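4. Recording two-operator sessions with hand-held grippers

This section covers the power strip task, which we use to compare two ways of starting an episode: free start and matched start. Read section 3 (Mounting and charging) first. You need two people, two grippers and a clear stretch of table.

The same power strip, from two points in the work: 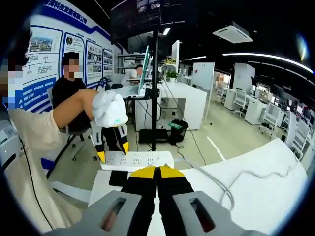
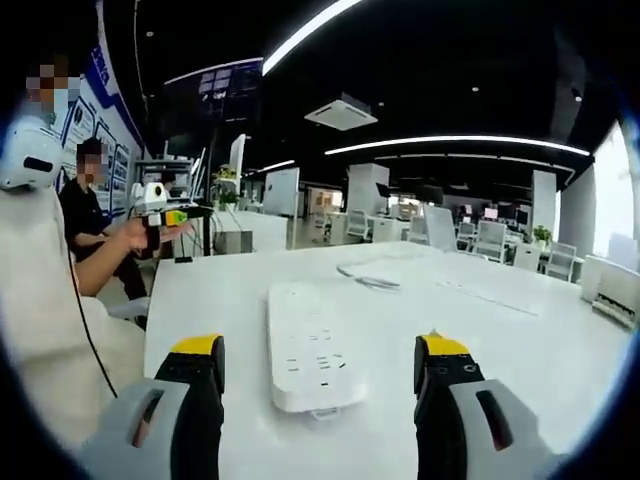 Photos: Birneo manipulation group, gripper camera views

4.1 Before you start

1. Put the power strip on the table with the outlets facing up. Do not plug it into the wall at any point in this task.
2. Move spare cables away from the strip. A loose cable farther down the table is fine as long as neither operator has to reach across it.
3. Check the yellow fingertip pads on both grippers. If a pad has started to peel, replace it and write the change in the session log.
4. Close each gripper fully, open it fully, and close it again. The width reading should come back to the same value both times. If it does not, repeat the zeroing steps in 3.6.
5. Agree on who leads. The lead operator calls start and stop for both grippers.

Note: Width readings drift after a long break. Repeat step 4 after lunch even if nothing was moved.

4.2 Recording an episode

1. Both operators hold their grippers over the table with the fingers open.
2. The lead calls "start" and both operators press record.
3. Hold still until both status tones have sounded. We use this pause to line up the two recordings later, and an episode without it cannot be repaired.
4. Free start: begin from wherever the strip is lying. Matched start: first turn the strip to the direction shown on the session card, then begin.
5. The lead grips one end of the strip and the partner grips the other. Lift together, turn a quarter turn, and set it down.
6. Open both grippers, back away, and call "stop."

Record 10 episodes, then swap leads. A full block is 100 episodes. Failed grasps stay in the set. Mark them F on the log and carry on — do not delete them on the device.

Caution: Keep fingers of your free hand away from the gripper while it closes. The pads are soft but the linkage behind them can pinch.

Caution: Keep cables clear of your feet and the chair wheels. Stop the episode if one catches.

4.3 Checking the block

Copy both recordings to the Cieślak server before the next block begins. Run the alignment script and look at the offset column. Any episode flagged red goes to Bogumił Wieczorek for a manual check. Yellow flags can be left alone.

4.4 Why we record both kinds of start

The first Seton set held 1,302 usable episodes, all matched start. The policy trained on it did well when the strip lay square to the table edge and poorly when it did not. Salamatu Odukoya then had 41 of the matched episodes recorded again as free start and mixed them in. Grasps at odd angles improved. Placing did not change, and we do not yet know why. The next round, with the Josent fingers, keeps the two kinds in equal numbers so the effect can be measured properly.

Until that round is finished, please do not change the session cards or reorder them. If a card is missing, skip it and leave its line in the log blank.

Continue with section 5, Battery and storage.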